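Keep the Old Towers Open

Our repair room on Undbridge Street took in 743 desktop computers last year. Most came from offices that had moved to laptops, and most still worked. I think a desktop tower is the best machine a household can own, and I think we give them up too early.

The case is mostly air and sheet metal. Power comes in at the back, the fan grille is right there, and the label with the ratings is next to it. A person who has never fixed anything can find the socket and the power supply in a minute.

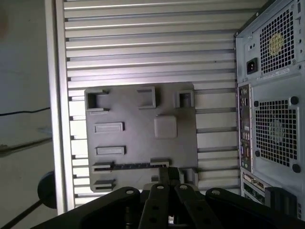
Laptops are another matter. Edem Quaye, who runs our bench, spent 280 minutes in March getting a glued battery out of one. In the same time he could have cleaned and tested a shelf of towers. People say desktops take up room, and they do. So does a drawer of dead laptops.

The other complaint is power use, and it is fair for a machine that runs all day. Ours go to families who switch them on for homework and bills.

I would like schools to teach this. Lay a case on its side, take the panel off, and let students see the motherboard and the expansion cards. Jolanta Pietrzak tried it with one class and had 3 students ask to come back.

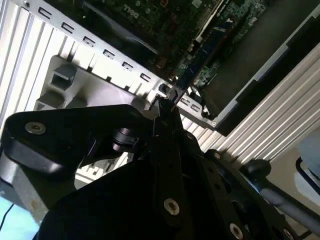 What the city should do

Stop sending working towers to the shredder. Offer them to repair rooms first, with the drives wiped, and pay for the pickup.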